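Re: [plullico-house] common room stuff, who is taking what

Booker, sorry, typing between two calls so this will be short.

On the toys, yes, keep the wicker basket. It holds plenty and the cutout on the rim makes it easy to drag around. I'd rather we tidy what we have than buy the plastic bins.

> From: Booker Nguyen-Tran
>
> Hi all, before August I want the common room sorted. The bins from Vistum are 156 for the set and I can pick them up. Also the long shelf Nikola liked, 253 with delivery. Do we want either? And can we please agree what lives on the coffee table, last time I looked it had mugs, mail, somebodys bike lock.
>
> Booker

Shelf: maybe. 253 is a lot for something that goes over a baseboard and wont sit flush. Nikola, did you measure? Aníbal said he has a saw and would notch it but I don't want to hold him to that.

Bins: no from me.

My list, shout if you disagree:

- Coffee table: magazines only, in one stack, old ones to recycling. Mugs go back to the kitchen. Use a coaster, the top is nice and smooth and I'd like it to stay taht way.
- Toys: in the basket at the end of the day, plush ones too. Basket stays by the coffee table so the kids can reach it.
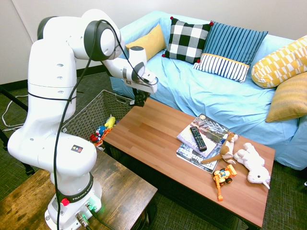 - Carpet: Fitzgerald has a quote of 288 for a proper clean. I say wait until after the summer.
- Bike lock: whose?? It's in my mailbox now, come get it.
- Old table with the planked top: staying. Could use oil at some point, I have half a can.

Need a yes or no on the shelf by 6 tonight, Drulutau only holds it till then.

Shoshana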